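발표자 노트 (구두 발표용, 슬라이드 번호는 최종본과 다를 수 있음)

제목: 성공률 숫자를 어디까지 믿을 것인가. 다지 손 파지 정책 재평가

[1] 인사는 짧게. 공동 저자 Tobiloba Akinola, Mabli Bellis 이름만 언급하고 바로 넘어간다. 오늘은 새 방법을 소개하러 온 게 아니라고 먼저 말할 것. 우리가 석 달 동안 한 일은 남이 이미 잘된다고 발표한 방법을 다시 돌려 본 것이다. 재미없는 주제라는 건 안다. 그래도 이 방에서 그 결과를 기준선으로 쓰는 분이 꽤 계실 테니 들어 주셨으면 한다.

[2] 대상은 Flornau 정책이다. 사람이 원격조종으로 모은 시연을 가지고 다섯 손가락 손의 파지를 모방학습으로 익힌다. 원 발표의 주장은 두 가지. 처음 보는 컵과 접시에도 일반화된다, 그리고 손목 각도가 틀어져도 스스로 고친다. 첫 번째는 조건부로 동의한다. 두 번째는 동의하기 어렵다. 여기서 잠깐 쉬고 청중 반응을 볼 것.

[3] 데이터 이야기. 공개된 시연은 3,906개다. 많아 보인다. 그런데 Mabli가 목록을 전부 훑어 보니 물체 종류는 13가지였고, 그중 상당수가 색만 다른 같은 모양이었다. 빨간 컵으로 배우고 파란 컵으로 시험해서 성공했다면 그걸 일반화라고 불러도 되는가? 나는 색 변화에 대한 강건성이라고 부르겠다. 그것도 쓸모는 있다. 다만 다른 이름으로 팔면 안 된다.

[4] 우리 쪽 실험 설정. 탁자 위에 매트를 깔고 그 위에 물체를 놓는다. 매트를 쓴 이유를 묻는 분이 꼭 있는데, 원 논문 부록에 매트를 썼다고 한 줄 적혀 있어서 그대로 따랐다. 나중에 매트를 걷고 딱딱한 상판에서도 돌렸다. 그 결과는 [7]에서. 팔 제어는 Shehu 스택, 평가 기록은 우리가 만든 Wudberg 도구로 남겼다. 시도마다 시작 자세, 접촉 시점, 들어올림 여부, 놓친 시점이 따로 기록된다. 성공과 실패 두 칸짜리 표로는 아무것도 알 수 없었다.

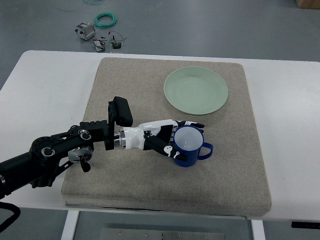
[5] 가장 시간을 써야 할 슬라이드. "파지 성공"의 정의다. 원 발표에서는 손가락이 물체를 감싼 상태가 되면 성공으로 셌다. 들어올렸는지, 옮겼는지, 내려놓았는지는 묻지 않는다. 사진 한 장으로 보면 감싼 손은 늘 그럴듯하다. 손가락이 컵 벽을 누르고 있는지 그냥 둘러싸고만 있는지는 사진에서 구별되지 않는다. 영상에서도 처음 몇 초는 잘 모른다. 그래서 우리는 기준을 바꿨다. 들어올리고, 정해진 자리로 옮기고, 넘어뜨리지 않고 내려놓아야 성공이다.

[6] 숫자. 총 1,000회 시도. 감싸기 기준으로는 원 발표와 비슷한 수준이 나왔다. 이 점은 공정하게 말할 것. 재현은 된다. 그런데 감싸기에 성공한 시도 중 대략 31퍼센트가 이후 단계에서 무너졌다. 들자마자 미끄러진 것, 옮기다가 손안에서 돌아간 것, 내려놓으면서 넘어진 것. Tobiloba는 이 비율이 우리 손의 마찰 패드 탓일 수 있다고 본다. 나는 반쯤만 동의한다. 패드를 새것으로 갈고 다시 돌려도 순서는 그대로였고 폭만 조금 줄었다. 이 의견 차이는 숨기지 말고 그대로 이야기한다.

[7] 매트를 걷었을 때. 컵은 큰 차이가 없었다. 접시는 거의 전멸이다. 납작한 접시를 집으려면 손끝이 테두리 밑으로 들어가야 하는데, 푹신한 면에서는 바닥이 눌리면서 틈이 생긴다. 단단한 면에서는 그 틈이 없다. 정책이 접시를 집는 법을 배웠는지 매트를 누르는 법을 배웠는지, 나는 후자 쪽에 걸겠다. 단, 접시 시험은 횟수가 적다. 질문이 들어오기 전에 먼저 말할 것.

[8] 손목 보정 주장. 시작 각도를 일부러 틀어 놓고 출발시켰다. 보정하는 것처럼 보이는 경우가 분명히 있다. 그런데 물체를 치우고 빈 매트 위에서 돌려도 비슷한 손목 궤적이 나왔다. 보고 고친 것이라면 볼 것이 없을 때는 달라져야 한다. 시연 평균으로 돌아가는 습관이라고 해석하는 편이 더 간단하다. 확정은 아니다. 카메라 입력을 완전히 가린 대조 실험은 아직 안 했다.

[9] 우리 작업의 약점. 손이 한 종류다. 조명도 거의 고정이다. 시작 자세를 고른 사람이 결과를 의심하고 있던 사람, 그러니까 나다. 무작위로 뽑았다고는 하지만 범위를 정한 것도 나다. Ellavance 쪽에서 같은 절차를 돌려 보겠다고 했고 11월쯤 로그를 받기로 했다. 그쪽 숫자가 우리와 다르면 그것도 공개한다.

[10] 부탁 하나. 논문에 성공률을 쓸 때 실패가 어느 단계에서 났는지 표를 같이 실어 달라. 부록이어도 괜찮다. 편집된 데모 영상은 이제 근거로 치지 않았으면 한다. 시간이 남으면 Wudberg 로그 화면을 열어 실패 사례 두어 개를 보여 주고, 모자라면 바로 질문으로.

예상 질문 메모: 촉각 센서를 붙이면 해결되지 않느냐 → 그럴 수 있다, 우리는 안 해 봤다. 원저자와 연락했느냐 → 했다, 성공 정의는 그쪽도 인정했고 접시 결과에는 이견이 있다.

댓글 4

grip_lab02
발표 잘 들었습니다. [8]번의 빈 매트 실험이 제일 인상적이었는데 궤적 그래프는 공개하실 계획이 있나요? 평균 회귀라는 해석은 그래프를 봐야 납득이 될 것 같습니다.

손목관절
색만 다른 컵을 일반화로 치지 않는 건 좀 박하다고 생각합니다. 비전 쪽에서는 색 변화만으로도 무너지는 모델이 많아요.

느린제어
접시는 저희도 똑같이 겪었습니다. 결국 테이블 끝으로 밀어서 집는 동작을 따로 넣었어요.

Mabli Bellis
@grip_lab02 궤적은 로그 정리가 끝나면 같이 올리겠습니다. 축 표기가 제각각이라 지금 상태로는 읽기 어렵습니다.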